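10/07/2015

Veneer glue test, Danolon panels, continued from the February batch. Mixed 49 g of the Ivosar powder with water at the usual ratio and spread it on 11 offcuts. Left four under the heavy plates overnight, the rest in the screw press.

Plates: two edges lifted at the corners. Press: all flat, one with bleed-through near the knot. Sanded that one to 180 and it still shows under oil.

Room was damp again. Need to log humidity before mixing next time. Susetti order for more powder not sent yet.
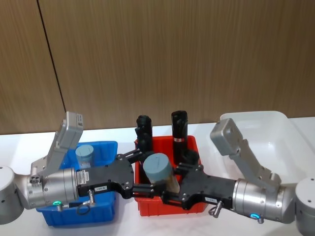
A reply in the margin asks whether the lifted corners had glue right to the edge, and says the plates are too small for that size of offcut anyway. Will recut smaller and repeat.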